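Rangement d'une cuisine étroite : relevé et proposition d'aménagement

Rapport de projet, module Habitat et usages
Groupe : Adesuwa Balogun, Nnamdi Bashir, Zane Lapiņa

1. Objet

Le projet porte sur le rangement d'une petite cuisine carrelée de la résidence Gavoreck. Le meuble bas du fond ne suffit plus et une partie des affaires est stockée au sol, sur des supports de fortune. Il était demandé de proposer un aménagement sans perçage du carrelage, le bail l'interdisant.

2. Méthode

Le relevé a été fait en juin, en 2 passages, hors des heures de repas. Les objets ont été classés selon leur fréquence d'usage, puis selon leur hauteur de pose. Le passage libre minimal a été fixé à 700 mm par le groupe — valeur retenue pour une personne portant une bassine à deux mains. Les mesures ont été prises au mètre ruban et reportées sur un plan à l'échelle 1/10.

3. Constats

Le rebord de fenêtre sert d'étagère et reçoit des objets sans rapport avec la cuisine. Le ventilateur sur pied occupe le sol devant le tabouret et gêne l'accès à ce qui est rangé dessous. La bassine en inox, remplie de sacs plastiques, est posée en hauteur sur un bac blanc. La bouteille de gaz, sur son socle à roulettes, supporte un plateau et une cuvette verte.
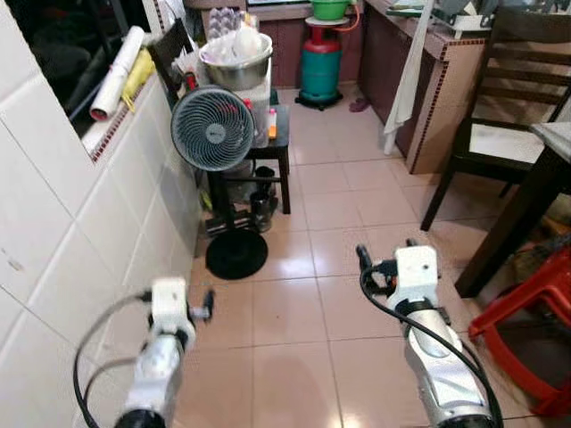

Faut-il déplacer la bouteille de gaz avant le reste ?
Le plateau et la cuvette se retirent en premier, afin de dégager le robinet ; la bouteille reste à sa place jusqu'à la fin du rangement, puis sa position est revue avec le contrôle du tuyau.

4. Proposition

Une étagère autoportante étroite, modèle Danditico, remplace le tabouret et le bac. Niveau bas : casseroles et récipients lourds. Niveau médian : flacons et œufs. Niveau haut : sacs, triés et pliés. Le ventilateur est reporté près de l'entrée. Rien n'est plus posé sur la bouteille. Le rebord de fenêtre est vidé.

5. Limites

La charge admissible de l'étagère n'a pas été vérifiée. L'éclairage et l'évacuation des vapeurs sont hors sujet.

Commentaires

Kayode Garba
Le plan manque dans la version en ligne. Est-il possible de l'ajouter en annexe ?

Oluwatosin Dauda
D'accord pour l'étagère, mais le bas du meuble prend l'eau au lavage du sol. Prévoir des pieds réglables.

Zane Lapiņa
@Kayode : plan déposé samedi. Les pieds réglables existent en option, on corrige la partie 4.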